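About Plellell

Plellell is a supplier of metal parts, made by drawing. Our main business is springs, wire forms and small stamped clips in stainless steel, carbon steel and brass. We started with two coiling machines in a rented hall in Pustgate, and we still work in the same town, in a bigger building.

At first we made only compression springs for local repair shops. Then the customers asked if we can bend the wire also, so we bought a forming machine and learned it. Stamping came later, when we took over the tools and the orders of Bellamy, a small press shop on the next street. Many Bellamy customers stayed with us and we are thankful for this. Today we have 46 workers in two shifts. 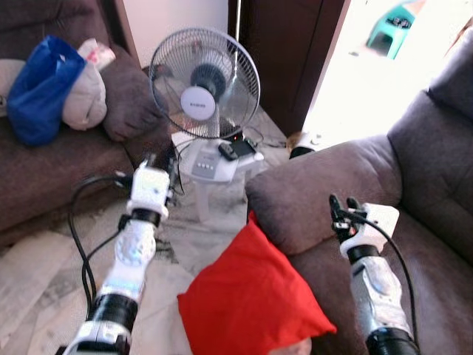

The wire comes to us in coils with a mill certificate. We keep the certificate number together with the job number, so if you ask about a batch after a long time, we can find which coil it came from. Before each run the operator makes first pieces and the inspection room measures them. The machine does not start the full run until the first piece report is signed.

What we can make:
Compression, extension and torsion springs
Wire forms and rings
Flat clips and contact springs
Small brackets, stamped and bent
Surface: zinc plating, black oxide, passivation, or plain with oil

Heat treatment we do in our own oven. Plating is done outside, by a partner company, and this adds some days to the delivery. We tell you the date with plating included, not without it.

Small orders are welcome. The minimum quantity is 100 pieces for standard wire, and for special wire we must ask the mill first. If you need only samples for a test, write this in your message and we will quote it separately.

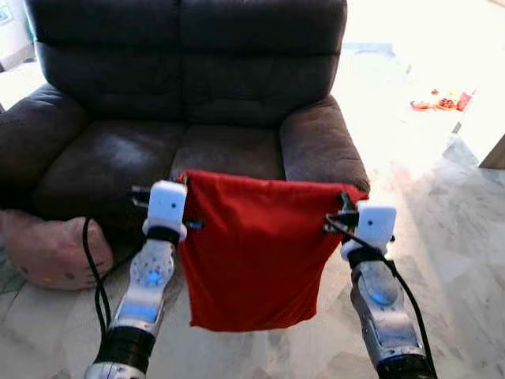

A buyer at Gureo wrote to us that the springs were fine but the drawing questions were what made them come back — we had asked which side of the bracket touches the spring, and this question saved them one wrong batch. The same buyer also told us that our packing labels were too small to read in the warehouse. We changed the labels in August.

How to order

Please send a drawing with wire diameter, outside diameter, free length, number of coils and direction of winding. If there is no drawing, send a sample part by mail and we will measure it and make the drawing for you to approve. We reply to most inquiries in two working days. For repeat orders the old part number is enough.

If parts are out of tolerance, please send us photos and a few pieces from the box. We check them against the kept samples of that run. When the fault is ours we make the parts again and pay the freight, or we return the money — you choose.

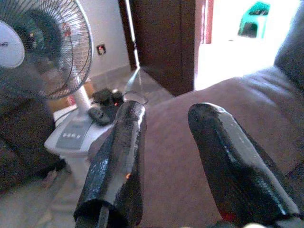
Gripper fingers and brown upholstery, close view

Our catalog now has 122 standard springs which can be ordered without a drawing. The sizes are listed in metric, and the inch table is on the last page. For the printed catalog please write your postal address in the contact form.

Page updated Tuesday, February 18, 2025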